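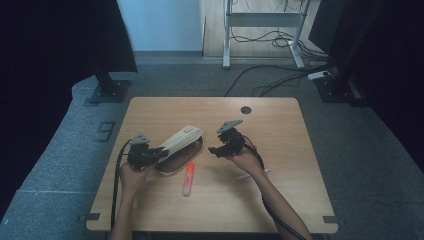
January 6, 2024

Happy new year, all. I know I said I'd write over the break and then I spent the break lying on Mum's couch eating mango, so you're getting one long one instead. A few of you have asked what on earth my job is now. My brother-in-law told an entire barbecue that I "train the robots that are going to sack me", which got a big laugh, and I stood there holding a sausage trying to work out if it was true.

So. I still work at Ziltholm, out at Plundham, same place I've been for 11 years. Most of that was on the returns benches. If you bought something online and sent it back, there's a decent chance it came past me or Sarla Chaturvedi, and we opened it, checked it, sorted out whatever had been shoved in with it, closed it up and sent it on. You would not believe what people leave in things. Pens, receipts, half a muesli bar. Sarla once found a set of house keys and rang the customer herself, on her own phone, in her lunch break.

In March they put in the first sorting line, and that was the one that frightened everybody. It's a conveyor with a scanner arch, really, nothing you'd call a robot if you saw it, but it took the walking out of the job. We used to wheel the cages ourselves. Now the totes come to you and go away from you, and you stand on your rubber mat and that's you till smoko. My knees love it. My head, less so! I hadn't realised how much of my day was the walking about, having a yarn with dispatch, finding out whose kid had broken an arm. I knew everything about everyone in that building and I went a good while without hearing a single bit of gossip.

Then they asked for people to move across to the Nerano side, which is what everyone calls the robot project because it's the name on the paperwork. Two of us went over from returns, me and Jianguo Ding. I put my hand up mainly because the room has carpet.

What we do all day is handle things with a pair of grippers. They're black, you hold one in each hand, each one's got a cable coming off it, and you pick up, open, close and move whatever's on the table with the gripper fingers and keep your own fingers out of it. Everything you do gets recorded, and the recordings go off to be used to teach the arms that'll sit on the benches later. I do cases, trays, lids, pens, highlighters. Open it, shut it, turn it round, put the highlighter over there. Reset. Again.

It is SO much harder than it sounds. I've been opening and shutting things for a living since I was practically a kid and on my first day I could not get the lid up on a case my nephew could've managed. You don't notice what your fingers are doing until you've swapped them for two stiff prongs. I'd go to steady something with my pinky and there's no pinky. I'd squeeze and the thing would shoot off across the table. Jianguo was good at it almost straight away (he says it's chopsticks, then he says it's not chopsticks, I think he just likes watching people decide whether they're allowed to agree with him).

The cables are the other thing. You get a feel for them eventually, like you do with a vacuum cleaner cord, but for the first while I kept dragging one through whatever I'd just lined up. I wear short sleeves now even when the air con's brutal. Long sleeves snag.

Oriana Olivares runs our room. She came from outside, an engineering background, and I'll admit I was ready not to like her. On maybe my third morning she stopped me and asked why I always tipped a case away from me before I looked in it. I said I didn't know that I did. She made me do it with my bare hands a few times and it's from returns, it's so that whatever's loose inside slides to the far end and doesn't end up in your lap. Eleven years and I'd never put it into words. She wrote it down! And then she asked what else I did, and I talked for most of an hour and she kept writing, and I went home feeling a bit strange about it to be truthful with you.

I still haven't sorted out what the strange feeling was. Part of it was lovely. I've had supervisors at Ziltholm who couldn't have told you what happened at a returns bench beyond the count at the end of the shift. And part of it was, well, there it goes. That thing with the tipping was mine, or mine and Sarla's, and now it's in a folder.

Sarla won't have a bar of it, by the way. She's still on the benches and she thinks we're mugs. We had words about it at the Christmas lunch, over the prawns, nothing dreadful. Her point is that the company's never paid extra for knowing things, and now it wants the knowing as well as the doing. My point is that it's going to happen whether I'm in the room or not and I'd prefer to be in the room. She said that's what everyone in every room has always said. Then she gave me a lift home, so we're fine.

What they've told us officially is that no one on the current roster loses their spot, and that the arms are going on the night benches first, where they can't get staff anyway. Seema Khurana, our delegate, got it in writing and got the pay question in there too. We're up a grade while we're on the project. What happens to the grade when the project finishes is "under discussion". Seema's a patient woman but you should hear how she says "under discussion".

And I do worry about nights. It's true they can't fill them now. But nights is how I got in! I did nights for my first stretch because I had no experience and it was the only thing going, and the older ones taught me everything. If the night benches are all arms, where does the next me start? I asked that at the last toolbox talk and got told it was a great question. Nothing since.

Practical stuff, because my cousin's thinking of applying and keeps texting me:

- It's the same hours as benches, but breaks are stricter. We do roughly 5 minutes off the grippers between sets and you're not allowed to skip them. Good rule. Your forearms will hate you to begin with.
- Your face isn't in it. It's your hands and arms and the table. I asked. I did start moisturising, though.
- It's quiet. Bring a podcast for the breaks, you can't wear headphones while you're recording.
- You don't need computer skills. Dinesh Srivastava looks after all the gear and if something goes wrong you call out "Dinesh" and step back.
- Mind the cables on the floor on your way in and out. I've gone over once already and it made a noise everyone heard.
- Mistakes are allowed. You drop it, you tell them, they mark it, you go again. This took me ages to get used to. On returns a drop is a form.

That last one has probably been the biggest change in how I feel at the end of a day. I don't come home wound up about the count. I come home a bit dopey, like after a long drive, and I've noticed I pick up the remote with two fingers.

What I miss is finishing something. A returned parcel is a small thing but it's done when it's done, it goes on down the line and some person gets their refund. Now I open and close the same case all morning and at the end of it the case is right where I started. Jianguo doesn't mind that at all. He says he was never that attached to other people's parcels.

They've said we might get to see one of the arms running with our recordings some time before winter. I want to see if it does the tip. Oriana reckons it might, if there's enough of me in there compared to everyone else. I've told Sarla I'll sneak her in for it and she said she's washing her hair.

Anyway, back on Monday. The mangoes are all gone and I've got uniforms to iron. If anyone else has had this happen at their work, the training-it-yourself part, please leave a comment, I'd love to know what you asked for and whether you got it. Seema would too.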